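Notebook Entries Index Search Previous Next

7/4/23

Wash fastness, pigment print on cotton jersey. Continuing the Trostel binder series.

Ronja cut the remaining swatches from the January roll. Same fabric weight as before, same screen, same squeegee. The only change is the cure: 24 swatches split between the short dwell and the long dwell, belt temperature held constant. Blue ink throughout, because the blue was the worst performer last time.

Short dwell swatches crack at the fold after the third wash. Cracking starts at the inside corners of the letter shapes and follows the knit wales. Long dwell swatches show no cracking at the same point, but the hand is stiffer and there is slight yellowing of the unprinted ground. Emiliano thinks the yellowing is the softener, not the heat. I have no data either way.

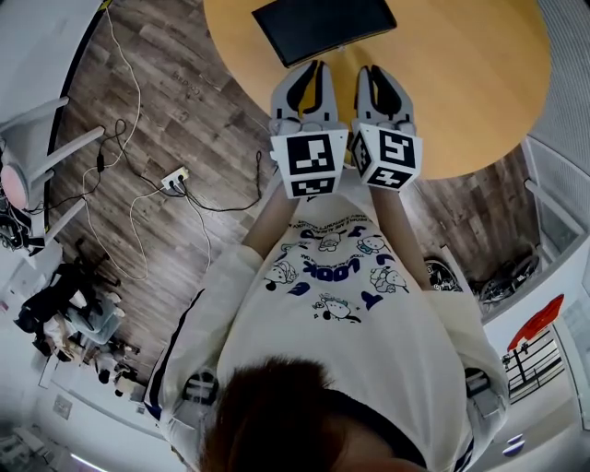
Crocking: dry rub acceptable on both sets. Wet rub is poor on short dwell, one grade better on long dwell. I repeated the wet rub on 3 swatches from each set and got the same grades, so I am leaving it there.

Stretch recovery after wash 6 not yet measured. The clamp on the Clendero is slipping again – Teodoro has tightened it once, and it will need new jaw faces. Do not use it for anything above light load until that is done.

Note for Thư: the mesh count written on the January sheet is wrong. I checked the screen itself and corrected the sheet in pencil.

To do:
– unprinted control, long dwell, no softener
– same again with softener
– ask Iraís whether the Ngata binder has come in; if so, run it at short dwell only
– wash drum counter reads 2000, belt is due for replacement

Swatches are in the flat drawer, interleaved with tissue. Please keep them in order. The marker on the long dwell set is fading and some labels are already hard to read.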